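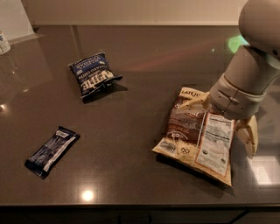
Figure 7.1 A white robotic arm with a two-finger gripper at a snack counter. The finger is resting on a bag that lies flat.

Chapter 7
Planning the Purchase: What an Arm Costs Before It Moves Anything

Search this book Go

If you have worked through the first six chapters in order, you have by now a fairly good feeling for what a small arm can do, and I suspect you are itching to look at prices. I was too, the first time I was handed a budget and told to spend it wisely. Before we open a single catalog, though, I would like you to spend a little while with the snack counter, which will keep us company all through this chapter and most of the next.

A chip bag is a humble thing, but it is a wonderful teacher of budgeting. It is light, so you may be tempted to buy the smallest arm on the list. It is also slippery and soft, with a wrinkled surface and crimped ends, and it slides about on a polished counter. A stiff snack bar in a slim wrapper asks for something quite different from the same pair of fingers. And a glossy countertop throws glare back at whatever camera you have chosen, so a line for lighting belongs on your sheet from the very first draft — I have seen it left off more times than I care to remember.

Our worked case is a break room at the Narnville branch of Dekker, a parts distributor. The branch manager wants one arm to hand out snacks and has received a quote from a supplier named Altel. The quote lists a gripper at $1,409, a spare set of fingers at $300, and a mounting plate at $96. The arm itself is to be leased, and we will come to the lease in Section 7.3. Add up those three lines and you get $1,805, a figure that looks friendly enough on paper.

Now look for what the quote leaves out. There is no shipping, no installation, and nothing for the 60 hours of staff time that Dekker expects to spend on setup and practice runs. Those hours are paid for by somebody, even when no invoice ever arrives, and a good plan gives them a line of their own.

In Section 7.1 we will build the parts list. Section 7.2 takes up labor and training, and Section 7.3 compares leasing with buying outright. Keep a pencil handy, and please do write in the margins — I always have.

Before You Read
Make a list of the packaged items in your own kitchen. Mark the ones you would find hard to pick up with only two fingers, and save the list for Section 7.1.

This site uses cookies to remember your place in the chapter. Accept Settings

© Edutden Contact us Back to top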